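Storeroom walk-round, Bonstead unit
Checklist with my comments, Aug 2, 2026

Right, I've done the lot again with a cup of tea in one hand, so forgive the scrawl. OK means I'm happy, LOOK means somebody should have another go at it before January.

1. Way in and way out: OK
Door opens fully and nothing was stacked behind it. I did move a mop bucket, but that was mine!

2. Floor: OK
No trailing leads. The mat by the door curls up at one corner and I've taped it down (again).

3. Steps and kick stool: LOOK
The Trosach steps are fine, rated to 100 kg and the label's still readable. The little stool wobbles. I've put it out of use and hidden it so I don't stand on it out of habit.

4. Heavy boxes: OK
Everything over 20 kg is on the bottom shelf now. The old Inari box was the worst of them and it took me ages to shuffle it down, but my back is grateful.

5. First aid tin: LOOK
Plasters yes, eye wash no. I've written it on the order sheet, line 584 would you believe, so it may be a while.

6. Lights and ceiling: OK
I stood under the tube and had a good squint up at the ribbed panels. Lit nicely, no complaints from me.

7. Cupboard doors: LOOK
I'm fussy about these, I know. White doors, white insides, and you still manage to catch your elbow if one's left swung open, so please push them to when you've finished. Halás sell a soft-close fitting that I rather fancy.

Ceiling light, then the white cupboard by the brick wall:

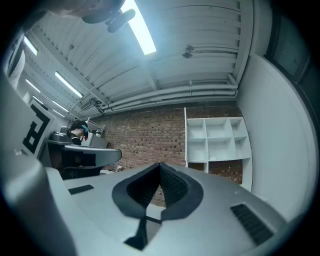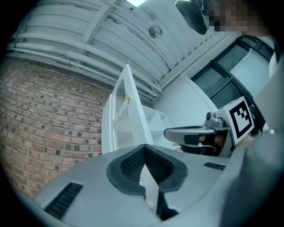 8. Walls: OK
I ran a hand along the bricks and got dusty fingers, nothing worse. Hooks are tight.

9. Paperwork: LOOK
The sign-in sheet has run out of lines and people are writing up the margins. I'll print more. Whole round took me 45 minutes, including the tea, and I still need to find a proper home for that stool.

2 comments | 3 shares
Contact Bonstead stores | © Bonstead | Back to top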